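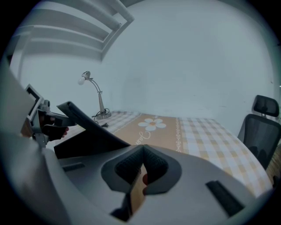

Tomomi reckons we should stop adding tasks until the ones we have are clean, and that anybody can make a big pile of bad demos. Fair. She wrote that under my last entry and I've been putting off answering it. Answer: yes, mostly, but the lamp one stays in.

Jan 8, 2024

Back on the small table. Same checked cloth as before the break, runner down the middle, flower at the far end. Not changing it now, too much of the Zadura set has that cloth in it and I'd like one thing to hold still.

Where we are: 362 episodes kept. Target for the first training run is 2000. So a long way off, and that's before anybody goes through them properly.

Morning went on clock sync. Hand view and head view had drifted apart again, you could see the fingers close in one and then close again in the other a beat later. Restarted Gurkoner twice, no good, then found the old config was still being loaded from my home folder. Deleted it. If yours does the same look there first. Wasted most of the morning on that.

Rules for now, until somebody argues:
start with both grippers in view of the head camera, markers facing up
hold still, then go
one try per episode. If you fumble it, keep going and recover, dont stop and restart
no talking to whoever is on the laptop halfway through, your head turns and the table goes out of view

Recoveries are worth having. I used to bin them all. Tomomi Sugiyama's point from before the break, and she was right about that too.

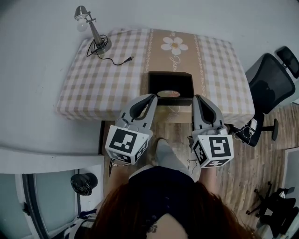 Box near the front edge is harder than it sounds. Too close and you end up pulling your elbows in and the wrist angle goes odd, and the model will learn the odd wrist along with everything else. Tried standing, worse. Tried a lower seat, a bit better. Want spread in the box position anyway so not banning the front edge, just dont do a whole batch there.

Lamp and cord: leave the cord however it lands between episodes. I caught myself tidying it into the same loop each time, so a whole run has the plug in nearly the same spot. Marked those as low variety in the sheet, didn't delete.

Marker tracking: loses a cube when the hand rolls inward. Teltonar fills the gap with a straight line, fine for a few frames, rubbish for longer. Cutoff is now 5 frames, anything over gets flagged for a look. Was set to 60 which explains the gliding hands in the replay.

Labels. We have "put in box", "place in box" and "put into the box" all meaning the same thing. Picked "put in box". Kaneko export has its own list and will need the same fix, havent touched it.

To do
- rerun the tracker on the kept ones with the new cutoff
- second person on the grippers, its nearly all my hands so far and I am slow
- ask Tomomi whether the low variety batch goes in or waits for Febuary
- spare batteries, left one on charge by the door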